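Ticket 363 — Listing portal, Vundstead retail units
Status: Resolved
Opened by: Afia Ametepe, leasing desk
Assigned to: Ekow Frimpong

Problem: Unit 9 at Vundstead shows as "Let" on the public site. The lease fell through in August and the unit is available again. Changing the status in the back office saves without an error, but the public page keeps the old value. Floor area also displays as 0 sq ft.

09:40 Ekow: Confirmed on two browsers. Unit record reads "Available", area 2000 sq ft. Public page reads "Let". Cleared page cache, no change.

10:15 Ekow: The feed from Trultlow carries two records for the same unit — one under the old building code, one under the new. The site takes whichever has the later edit date. The old record was touched by the rent roll import last night.

10:50 Afia: Can the old one be deleted? The tenant deposit is still logged against it.

11:05 Ekow: Not deleted. Archived it and moved the deposit entry to the new record. Please check the amount on your side. 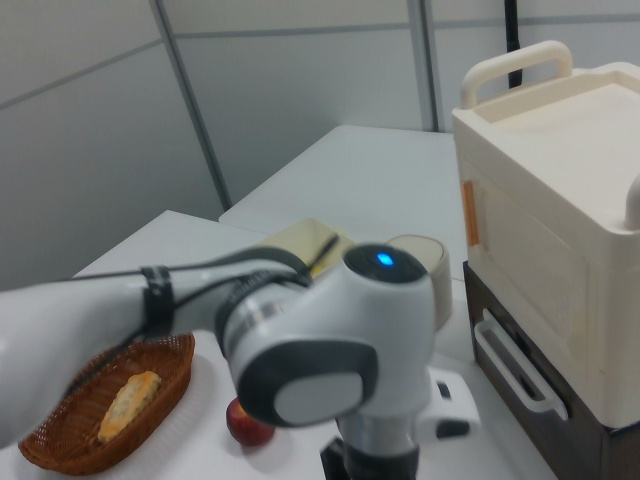 11:30 Afia: Deposit matches. Status is correct now, area still 0.

11:45 Ekow: Area field was stored as text with a trailing space. Re-entered as a number and re-ran the feed. Page now shows 2000 sq ft. Tititside units use the same import, so I have opened a separate ticket for those.

12:10 Afia: Looks right. OK to close.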